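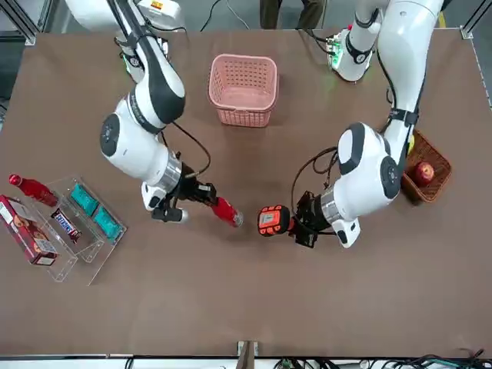

Mwangi Waweru wrote in to say that his kitchen drawers smell of old onions however often he wipes them, and could we please do a page on drawers and cupboards before we do another one on ovens. So we have.

Kitchen > Storage > Cleaning out drawers and cupboards

Most kitchen smells that won't shift come from one of three places: the back edge of a drawer, the underside of a shelf, or the strip of floor behind the plinth. A cloth run round the inside of the drawer misses all of them.

Drawers

Take the drawer right out. On older runners you pull it to the stop, lift the front and keep pulling. On newer ones there is usually a small plastic lever on each side underneath, and you squeeze both while you pull. If it has never been out before it may be stiff. Put it on a towel on the worktop so you don't scratch either.

Tip the crumbs into the bin, then vacuum the corners with the crevice tool. Wash with warm water and a little washing-up liquid, using an old toothbrush where the base meets the sides. Don't flood it. Many drawer bases are thin board that sits in a groove, and once water gets in there the base swells and bows.

For onion, garlic or curry smells, wipe again with one part white vinegar to three parts water. Leave the drawer out to dry overnight, stood on its end near an open window. In December, when the windows stay shut, near a radiator will do, but not touching it.

While the drawer is out, shine a torch into the gap. Teaspoons, bread bag ties and the odd potato live in there. I found a clove of garlic behind ours that had sprouted.

Runners

Wipe metal runners with a dry cloth first, then a barely damp one. Cooking oil is no good as a lubricant. It goes sticky within weeks and holds the crumbs. A dry silicone spray is better, or rub a plain candle along the wooden sort.

If a drawer rattles when you close it, check the screws holding the runner to the cabinet. If a screw just turns round and round, take it out, push in a matchstick with a dab of wood glue, snap it off flush and put the screw back when the glue has set.

Bottles and jars

Oil, soy sauce, vinegar and syrup all dribble. Wipe the neck and the base of each bottle before it goes back, and stand the oily ones together on an old baking tray or a saucer. The tray goes in the sink every month or so and the shelf stays clean.

Keep cooking oil away from the cooker. The cupboard next to the hob is the handiest place for it and also the warmest, and oil turns quicker there. If it smells of crayons or putty, throw it out. Pour it into an empty container with a lid and put that in the bin, never down the sink.

Caps that have glued themselves on with sugar or sauce will usually come off after five minutes upside down in a mug of hot water. A thick rubber band round the cap gives you something to grip.

Spices fade long before they go off. Rub a pinch between your fingers, and if there is hardly any smell, there will be hardly any taste. Whole spices keep much longer than ground.

Shelf liners

I used the sticky-backed kind for years and regret it. Getting it off took a hairdryer, a plastic scraper and most of an afternoon. Loose ribbed matting is easier. Cut it 5 mm short of the shelf on every side so it lies flat, and wash it in the sink when it needs it.

Lining paper left over from decorating works well in drawers. Put in a few layers at once and take off the top one when it gets grubby.

Flour moths

Small brown moths in the kitchen mean that something dry has been left open. Check flour, oats, rice, nuts, dried fruit and pet food, and look for fine webbing in the folds of the packets. Bin anything with it, in a tied bag, outside. Vacuum the shelf, including the peg holes, then wipe with the vinegar mix. New packets of flour can go in the freezer for a week before you put them away, and then into jars with tight lids.

Behind the plinth

The plinth is the board along the floor under the units. It normally clips to the legs and pulls off from one end. Check first for screws or a bead of sealant. Sweep, vacuum and mop behind it, and let the floor dry before you clip it back. Once a year is enough, or sooner if you have had a leak.

Comments (3)

Sadia Rana: The matchstick trick worked on our cutlery drawer. I needed two, the hole was huge. Is it all right to use PVA if I haven't got wood glue?

Reply from the page: Yes, for a drawer. Give it overnight.

Mwangi Waweru: Thank you for this. It was the back edge, under the lip. I did the vinegar wipe twice and left it by the window for two days. A faint whiff remains but only if you put your head in.

tealtowel: Our plinth was sealed to the floor all the way along. Worth running a blunt knife under it before pulling, I cracked a corner off mine.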